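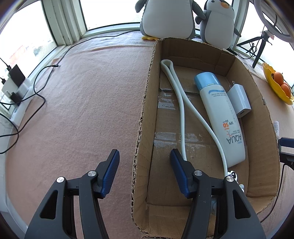

Informe de avance, julio de 2019
Biblioteca de manuales de taller, sede Miltbridge

Hola otra vez a todos. Os debía este informe desde hace unos días, pero he preferido cerrar primero el lote de frenos para no mandaros algo a medias. Voy por partes, que hay bastante que contar (casi todo bueno).

Lo primero, los números. Ya tenemos 868 procedimientos revisados y colgados en la web, con sus pares de apriete, sus esquemas y la lista de herramientas al principio. En marzo, cuando os mandé el informe anterior, todavía andábamos peleándonos con el formato de las tablas, así que estoy contentísima con el ritmo. De los procedimientos previstos para esta fase me quedan 47 por repasar, y casi todos son de climatización y de dirección asistida.

El lote de Zenow fue el más agradecido. Los originales venían limpios, con las páginas en orden y los diagramas eléctricos a buena resolución, y apenas hubo que tocar nada. El de Ilach ya es otra historia: los escaneos llegaron torcidos, faltaban las páginas de la distribución en dos motores diésel y el índice remitía a capítulos que no existen. Les escribí, me mandaron una segunda copia y resultó que tenía los mismos huecos. Al final nos prestaron los manuales en papel y los escaneamos en la oficina, uno por uno. ¡Qué paciencia! Se nos fueron ocho días en eso y por ahí viene casi todo el retraso del calendario.

También hemos cambiado el buscador. Antes había que saberse el código del motor para encontrar algo, y los aficionados que trabajan en el garaje de casa se perdían en la primera pantalla. Ahora se entra por marca, modelo y año, y luego por síntoma: ruido al frenar, testigo encendido, arranque en frío, lo que sea. Lo probamos con ocho talleres pequeños y la queja más repetida fue que los PDF tardaban en abrirse en el móvil. Los he partido por capítulos y va bastante mejor, aunque los esquemas eléctricos grandes siguen pesando lo suyo.

Un asunto que me preocupa un poco: las consultas por correo. Las llevo yo sola por las tardes y hay semanas en que se me acumulan, sobre todo las de cajas de cambios automáticas, que no se contestan en dos líneas. He preparado unas respuestas tipo para lo más frecuente (purgar el circuito de frenos, poner a cero el aviso de mantenimiento, cambiar el filtro de habitáculo), pero me vendría de maravilla contar con alguien unas horas a la semana. ¿Podríamos verlo en la próxima reunión?

De dinero vamos bien. La partida de digitalización está casi gastada, como estaba previsto, y en la de traducción queda margen porque Yilma nos ajustó el precio de los textos técnicos. Querría pasar una parte de ese sobrante al escáner, que hace un ruido feísimo al arrastrar las hojas finas y no me fío de que aguante otro lote como el de Ilach. Necesito vuestro visto bueno por escrito para mover la partida.

Lo que viene ahora:
Terminar climatización y dirección asistida.
Rehacer el índice de los motores diésel de Ilach.
Revisar las unidades en los manuales traducidos, que se nos han colado libras-pie sin convertir en alguna tabla.
Abrir la sección de furgonetas, que la piden mucho.

Os adjunto aparte la hoja de gastos y el listado completo de procedimientos por marca. Cualquier duda me escribís al correo de siempre, que esta semana estoy en la oficina todas las mañanas.

Un abrazo,
La coordinadora del proyecto, Miltbridge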